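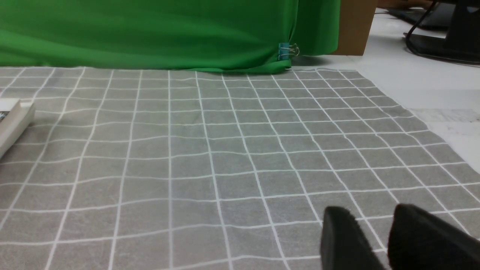 Kapitel 4: Gitter, Raster, Koordinaten

Wer einmal angefangen hat, auf Gitter zu achten, findet sie überall: im Stadtplan von Ledberg, im Kreuzworträtsel, im Rechenheft! Zwei Scharen von Linien genügen, und schon hat jeder Punkt der Ebene eine Adresse. In diesem Kapitel lernen Sie, mit solchen Adressen zu rechnen, und es macht wirklich Freude, wie weit man damit kommt.

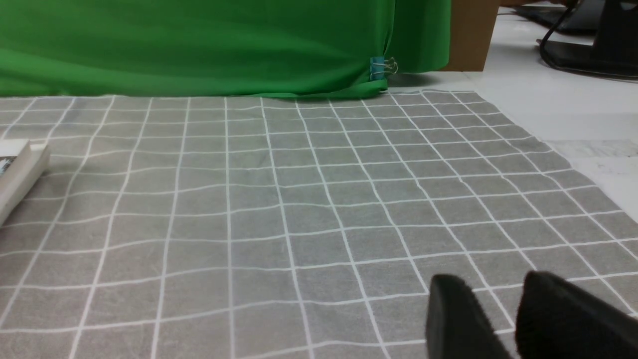
4.1 Vom Quadrat zur Zahl

Wir wählen einen Gitterpunkt als Ursprung und zählen von dort nach rechts und nach oben. Der Punkt P(9 | 12) liegt neun Schritte rechts und zwölf Schritte über dem Ursprung. Sein Abstand vom Ursprung beträgt genau 15 Einheiten, eine wunderbar glatte Zahl (rechnen Sie ruhig mit Pythagoras nach).

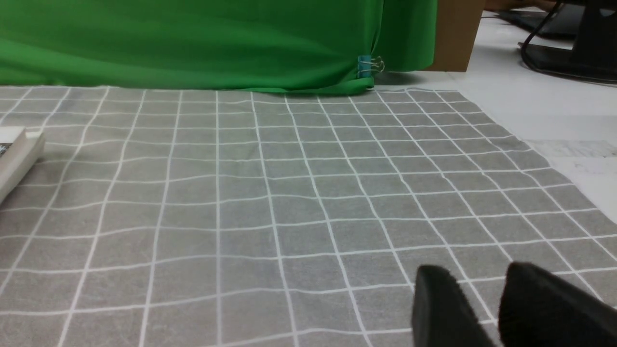
Abb. 4.2: Graues Tuch mit weißem Liniengitter. Nach hinten wirken die Felder kleiner.

In der Perspektive laufen parallele Geraden scheinbar aufeinander zu. Längen bleiben dabei nicht erhalten, Geraden dagegen schon, solange die Fläche eben ist. Auf gewelltem Stoff krümmen sich auch die Linien, und genau dort beginnt die Flächentheorie, zu der wir in Kapitel 9 kommen.

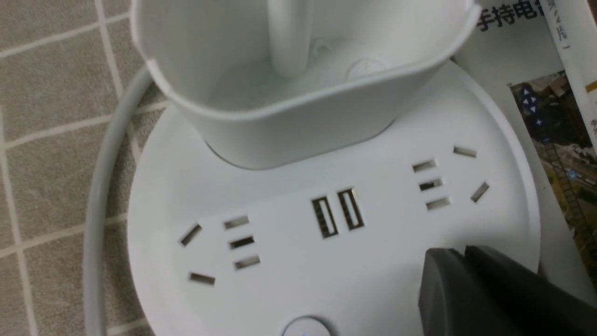 Lesezeit für 4.2: 12 Minuten

4.2 Polarkoordinaten

Auf runden Flächen ist ein anderes System oft bequemer: ein Abstand r vom Mittelpunkt und ein Winkel φ. Zwei Zahlen reichen also auch hier.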